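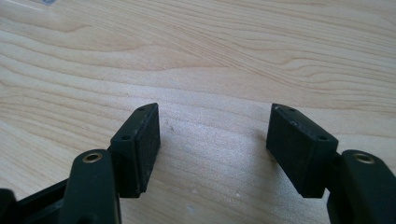 The table from Allthorpe

I was looking for a kitchen table since January, and finally I bought one from a small workshop in Allthorpe. It is a pale wood, almost blond, and I chose it mostly for the grain. The lines are thin and wavy, and in one place they close into long ovals, like rings in water. I look at them when I wait for the coffee.

My old table was from Hamdy, dark and very heavy, and it stayed with us in the flat in Pirkach and then here in Flerkach. It was 118 cm long, good for two people but not for guests. The new one seats six if the chairs are narrow.

What I did before we used it

The man in the workshop told me the top was only sanded. So I bought oil for surfaces that touch food, and I worked like this: a thin coat with a cotton cloth, wait about 20 minutes, wipe everything that is left on top. Then I let it rest for 48 hours and did it again. I made 4 coats. For me the last one was maybe too much, but the wood has now a soft shine when the light comes from the side.

One mistake – I started in the middle and went in circles. It is better to follow the grain, from one short side to the other.

For daily cleaning I use a damp cloth and a little dish soap. Hot pans go on a cork mat. I still don't know what to do about red wine, so if you have the same kind of table, please write to me how you clean it.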